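The allotment in October, and what I did about the soup

I have been meaning to write this one since the clocks were first mentioned on the radio, and then the pumpkins got away from me, and then my back did, so please forgive the gap (and thank you to those of you who wrote to ask if I'd given up. I haven't!).

We had our Zosstead plot supper again. For newer readers, the Zosstead plots are the strip of allotments behind the railway, and every October whoever is still speaking to each other after the summer's hosepipe business brings a pot of something and we eat it standing up. Last year I made leek and potato, and it was fine, and people were kind about it. This year I had 6 squashes sitting in the hall looking at me every time I put my shoes on, so squash soup it had to be.

I should say that I don't much like squash soup. There, it's out. Most of the ones I've been given over the years have tasted like warm baby food with a bit of nutmeg waved over the top. But Defne Kozan, who has the plot two along from mine and grows peppers I would happily steal, told me I'd been boiling mine, and that boiling was the whole of my trouble. She roasts hers in big wedges with the skin on until the edges go properly dark. I stood there nodding as if I'd known all along.

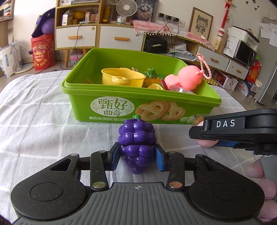 Do you need to peel a squash before you roast it? It's far easier to leave the skin on, roast it cut side up, and scoop the flesh out with a spoon once it has cooled enough to touch.

I wish I'd had that piece of advice twenty years ago, when I was taking the skin off with a potato peeler and very nearly taking my thumb with it. Two of mine went in at once, in the hottest oven I could manage, with a whole head of garlic wrapped in foil and an onion cut into quarters. After the best part of an hour the kitchen smelled so good that I went and stood in the garden just so I could come back in again.

Then came the stock. I had none, of course. I had a jar of the Bendine bouillon powder at the back of the cupboard, and I used less of it than I thought I should, then added more, then a bit more, which is how I do most things. A squeeze of lemon at the end made an enormous difference -- I'd always thought of lemon as something for fish and pancakes. Defne says a spoonful of yoghurt and some butter melted with red pepper flakes goes over the top at the table, and that if I leave that off I needn't bother telling anyone it's her soup.
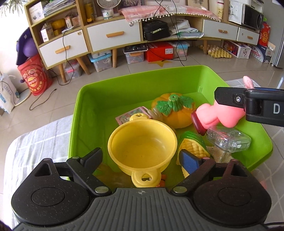 The butter is where I came unstuck the first time. I turned round to answer the phone (Hefin Howells, wanting to know if he could borrow my big ladle for the supper, when I needed my big ladle for the supper) and by the time I'd finished explaining, the pepper flakes had gone black and bitter. So I wiped out the pan and did it again, and the second time I took it off the heat as soon as it foamed. It carries on cooking in the pan for a little while anyway, so you can be braver than you think about stopping early.

I made a great vat of it and carried it down to the plots in the wheelbarrow, wrapped in two bath towels, at a speed that would have embarrassed a snail. It was gone before it got dark. Hefin had brought his own ladle in the end, a tiny thing, more of a sauce spoon, and was going back and forth with it like a man bailing out a boat.

I have four squashes left in the hall. One is going to Defne, who doesn't need it but has promised me a jar of her pickled peppers in return, and I'd like to try a curry with another if anybody has one they trust. Nothing too fierce, please. I'm also after a way of keeping the seeds crisp once they've been toasted, as mine are lovely for an afternoon and then go chewy in the tin. Do leave me a note underneath if you've cracked it, and I'll try it with the next lot.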